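The Long Tail

Zlata Shevchuk had wanted to sew skin since she was nine years old, when her grandmother let her close up a Christmas goose with kitchen string and told her she had the hands of a thief. She had taken that as the finest compliment in the world, and she still did.

So on the first night of the practice room being hers, truly hers, from eight until they locked the building, she came in with her hair already tied back and a bag of salted plums in her coat, and she could have danced. There was a new pad waiting. She loved a new pad! It had that pale, cloudy look, like the inside of a shell, and when she pressed it with one gloved thumb it pushed back.

"You're smiling at it," Damian Wysocka said from the doorway.

"It's a beautiful pad."

"It's a block of goo from Dultel. They send us 300 a year and every one of them ends up in the trash."

"Then every one of them should have somebody smile at it first."

He laughed and put his coffee on the shelf where coffee wasn't allowed. Damian had taught at Magsi for 20 years, and he had a way of standing behind you with his arms folded that made your own elbows feel enormous. He cut the pad himself, the way he did for everybody, a few quick strokes. Then he let the red stuff run where it wanted. Zlata watched it creep along the cuts and felt her heart go like a drum.

"Top one first," he said. "Interrupted. Take your time."

She sat down, wriggled her feet out of her clogs, and got ready.

How to say what it was like? She had tried to explain it to her sister on the phone and had ended up talking about skating. You lean a little and the whole world leans. You think about the far side of the cut and the needle is already on its way there - through one lip, up in the middle, through the other, out into the light. The first bite was too shallow and she knew it before the tip came through. She backed out and went again. The second try was so good that she said "Oh!" out loud, and Damian, behind her, made a small sound in his nose that she decided was approval.

Knots were another matter. Knots had been beating her all winter. With her own two hands she could tie one in a dark closet, and had, for a bet, at the Erketti party. But in the loops there was no tug to tell her when the thread had settled, so she had to learn it with her eyes, the way the edges of the cut drew in and went quiet, the way the loop lost its shine when it bit down. Too hard and the pad puckered. Too soft and the whole thing slid open like a bathrobe.

"Look at the edges," Damian said. "Forget the knot. The edges will tell you."

She looked at the edges. She tied one, and then she tied another, and they held. She ate a plum between stitches with her gloves off and put on a fresh pair and went back in, and somewhere in there the radiator started knocking and stopped again, and a door closed down the hall, and she didn't care about any of it. It was March and raining hard and there was no better room in the entire city.

"What time is it?" she asked at last.

"Ten past ten. You've got a long tail on that last one."

"I like it."

"You like it?"

"It looks like a signature."

He came around and leaned over the screen with her, his sleeve smelling of coffee, and for a while neither of them said a thing.

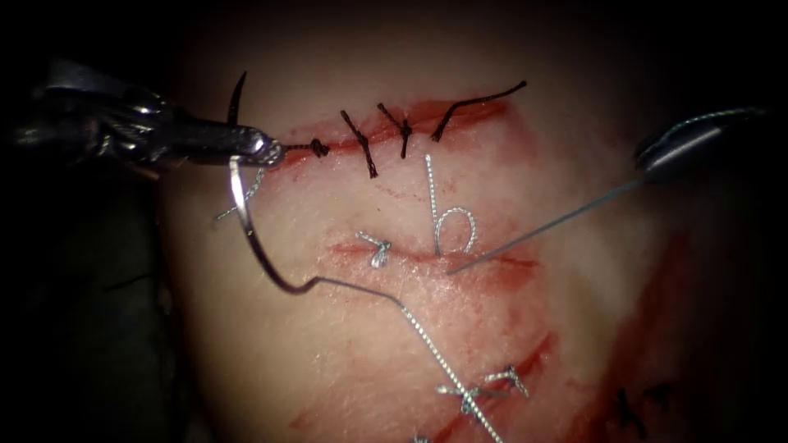 Four black stitches along the top cut, the last with its tail still long.

"My first teacher would have made you cut that," Damian said.

"And you?"

"I'd make you cut it too." He straightened up and his back cracked. "But you can leave it till you've done the middle one."

The middle one! She had been sneaking looks at it for an hour. It was straighter than the top cut and it gaped a little, pink at the lips, and it lay right across the pad as if it had been put there for her personally. She rolled her shoulders. She thought of the goose, and the string, and her grandmother holding the lamp closer and saying go on, go on, it isn't going to fly away.

"Two rules," said Damian, picking up his cup. "Don't rush it because it's late."

"And the other?"

"Give me one of those plums."

She pushed the bag toward him with her stockinged foot, because her hands were already back in the loops, and leaned in.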